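A winter storm closed the schools in Valach for 2 days, and the period offered an opportunity to observe how residents make use of an unplanned holiday. This blog wishes to record its appreciation of the public works crews, who had treated the main roads before noon on the first morning.

The slope behind the former Grendidetti mill served as the principal sledding area. Attendance reached up to 100 at midday, with families arriving on foot from as far as Vidal Street. Equipment ranged from proper wooden sleds to baking trays – the latter proved difficult to steer. Residents are reminded that the lower end of the slope meets the creek path, which remains open to walkers in all weather.

Power was interrupted at 1,819 addresses on the Clumonura side of town. Service returned by early evening, and the church hall stayed open until then with soup and coffee. Side streets were slower to clear, and trash collection resumed after the thaw. Readers who still have branches down should place them at the curb, with the cut ends facing the road.

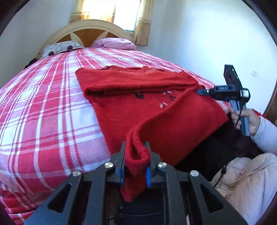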